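Elby Public Monuments and Visitor Routes Working Group
Minutes of the meeting held on 17 December 2018
Town Hall Annex, Room 2

Present: In-ho Seol (chair), M. Kundov, R. Poduval, T. Arce, L. Whitcomb (minutes)
Apologies: D. Franzen

1. Minutes of the previous meeting
Approved with one correction. Under item 4, "Mill Street fountain" should read "Mill Lane fountain."

2. Matters arising
2.1 The duplicate entry for the ferryman relief has been removed from the register. The register now holds 414 items, including plaques and boundary stones.
2.2 The key to the bell tower gate has not been returned by the scaffolding contractor. Whitcomb to write again.

3. Walking route, old town section
3.1 Kundov presented the revised route. It starts at the rail station, crosses the lower bridge, and ends at the customs house. The earlier version ended at the bus depot, where there is no seating and no restroom.
3.2 The route passes 27 sculptures. Two of these stand on private land and can be seen from the sidewalk only. The leaflet will state this.
3.3 Arce asked whether the steps behind St. Anne's could be avoided. Kundov confirmed that a step-free variant exists by way of Cooper Street and that it will be printed as a dashed line on the same map. It omits the seated scholar and the two lions.
3.4 Agreed: route adopted as presented, with the step-free variant. Signs to be ordered in one batch.

4. Route leaflet
4.1 The quote from Pludia for design and printing is $1,485, folded, two colors. A full-color version was priced separately and was not pursued.
4.2 Languages: English and Spanish in the first printing. German to be considered after the first season.
4.3 Dates of statues will be given as the year of unveiling. Where the casting date differs by more than five years, both will be shown.
4.4 Text for the harbor section is outstanding. Franzen to supply.

5. Labels and plaques
5.1 Poduval reported on the condition survey. Most bronze plaques are legible. The enamel plaques on the market square have lost lettering along the lower edge, and the one on the grain merchant's statue cannot be read at all.
5.2 Replacement in enamel would match the originals. Etched steel is cheaper and available sooner. Samples of both were passed around the table.
5.3 The numbering on the new plaques will follow the register and not the order of the walk, so that the numbers remain valid if the route is changed.
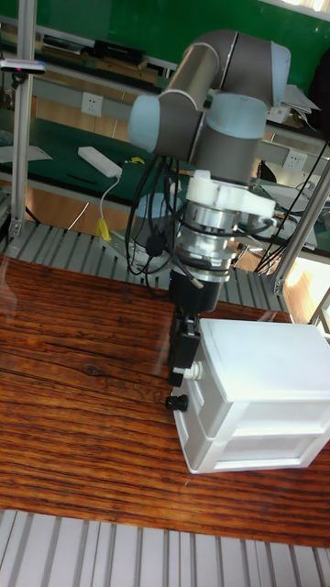

Arce objected that visitors holding the leaflet would meet the numbers out of sequence and assume they had missed something. The register numbers meant nothing to anyone outside the group, and a visitor who went from 61 to 12 to 208 would give up on the map by the lower bridge.
5.4 The chair proposed that the plaques carry the register number in small type at the bottom right, and that the leaflet use its own sequence with the name of each statue printed in full. Poduval noted that the names on the plaques and in the leaflet would then have to be identical, including spelling. Agreed.
5.5 Decision on material deferred until the steel sample has been left outdoors over the winter.

6. Relocation of the drinking fountain figure
6.1 The utility company needs access to the valve beneath the plinth. The figure will be lifted and stored during the work.
6.2 Seol to confirm in writing who pays for the lifting. No date to be agreed before this is settled.

7. Any other business
7.1 A resident has asked for a bench facing the customs house. Referred to the parks office.
7.2 The spring cleaning of bronzes is set for April. Wax is in stock. Soft brushes need to be ordered.

Actions
Whitcomb: letter to scaffolding contractor; order brushes
Kundov: final map file to Pludia, with dashed variant
Franzen: harbor text
Poduval: matched list of statue names; steel sample outdoors
Seol: letter on lifting costs

Next meeting: date to be circulated by the chair.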